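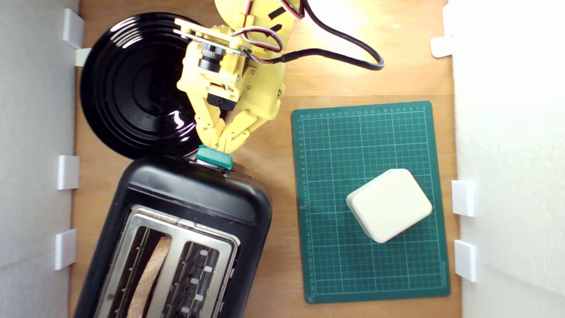 Should you keep bread in the refrigerator?

For most loaves we would leave it out on the counter for the first few days and put whatever is left in the freezer. The refrigerator slows mold, but it makes bread go stale faster than room temperature does.

We get this question at the Broltness counter more than any other, so this month's item covers storing bread at home, with notes on our own loaves where they differ.

Why bread goes stale

Staling is mostly a change in the starch. When bread bakes, the starch in the flour takes up water and softens. Once the loaf cools, the starch slowly firms up again, and the crumb turns tough and dry in the mouth even if very little water has left it. This happens fastest at temperatures just above freezing, where most home refrigerators are set. Below freezing it nearly stops.

Drying out is a separate problem. A cut loaf left open on the board loses water from the cut side, and you will notice it by the next morning. Wrapping helps with drying. It does little for the firming.

Mold is the third thing to watch. It likes warmth and damp, so a loaf sealed in plastic on a hot August counter will often mold before it is too stale to eat. If your kitchen gets very warm and you have no room in the freezer, the refrigerator is a fair second choice. Plan on toasting what comes out of it.

If you find mold on any part of a soft loaf, throw the whole loaf out. Cutting off the spot does not get rid of what has spread through the crumb.

On the counter

Crusty loaves do best in a paper bag or wrapped in a clean cotton towel. Once the loaf is cut, stand it cut side down on the board or fold the bag tight against the open end. The crust will soften somewhat after the first day in any wrapping. A few minutes in a hot oven brings it back.

Soft loaves, including the Veleretti white, should go in plastic as soon as they are fully cool. If you pick one up early in the day and it still feels warm through the bag, take it out when you get home and let it sit on a rack before you close it up again. Water on the inside of a bag means the loaf went in too soon.

The Skurnel rye is the exception on our shelves. It is dense and fairly wet, and it keeps for 5 days on the counter in paper. We think it slices better on the second day than on the first.

Bread boxes work well if they are not packed full. Wipe the inside with a cloth and a little white vinegar when you notice crumbs collecting, and let it dry with the lid open.
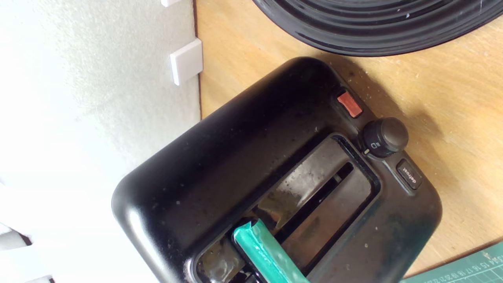

In the freezer

Freeze bread while it is still good. A loaf that goes in stale will come out stale.

Slice first, unless you plan to serve the whole loaf at one meal. Lay the slices in a freezer bag, press out the air, and close it. For very moist breads, put a sheet of wax paper between slices so they come apart without a knife. Write the name of the loaf on the bag. Most of our breads keep their flavor for a couple of months. After that they are still safe to eat but start to taste like the freezer.

The Gidey farmhouse is our biggest loaf at 1000 grams, and it is too much for many households to finish fresh. Ask for it sliced when you order. A good plan is to keep half out and freeze half on the day you buy it.

Whole loaves should be thawed in their wrapping at room temperature. Leave a large one overnight. Unwrap it in the morning and put it in a hot oven until the crust is firm again, then let it cool a little before cutting.

Rolls can go into the oven frozen. Brush the tops with water first.

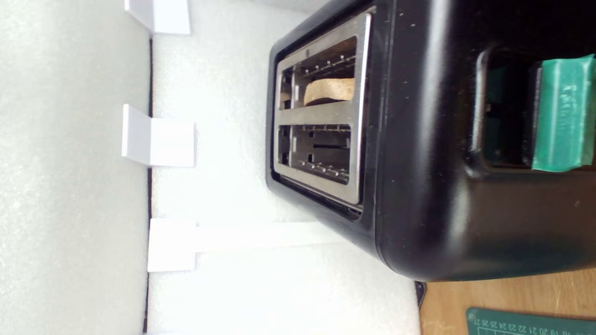

Frozen slices do not need to be thawed before toasting. Take out as many as you want, close the bag, and put the rest straight back. If your toaster has a frozen setting, use it. If it does not, start on a low setting and run the slices a second time if they need it. A single slice in one slot of a two-slot toaster is fine, and freezing bread sliced makes it easy to toast just the one. For soup or eggs we like to stop while the crust is still a pale gold, like the slice in the photo. Rye takes longer than white, so don't toast the two together. Thick hand-cut slices from the Gidey can get stuck in a narrow slot, and those are better done under the broiler.

Using up the ends

Stale bread that has no mold on it is worth keeping. For crumbs, tear it up, dry it in a low oven, and grind it once it snaps cleanly. Store the crumbs in a jar if they are completely dry, or in the freezer if you are not sure.

For a quick bread soup for two, soften an onion and a clove of garlic in olive oil, then add 200 grams of stale bread in rough pieces, a can of tomatoes, and enough stock to cover. Simmer until the bread falls apart, and salt it at the end. The farmhouse is best for this. Rye makes it heavy.

Soft white ends are better in meatballs. Soak them in milk, squeeze them out, and mix them in with the meat.

Ordering notes

The slicer is back in use and there is no charge for slicing. Please let us know thick or thin when you order. Rye is sliced thin only, and only after it has cooled, which means sliced Skurnel is ready from noon. We are closed Monday as usual.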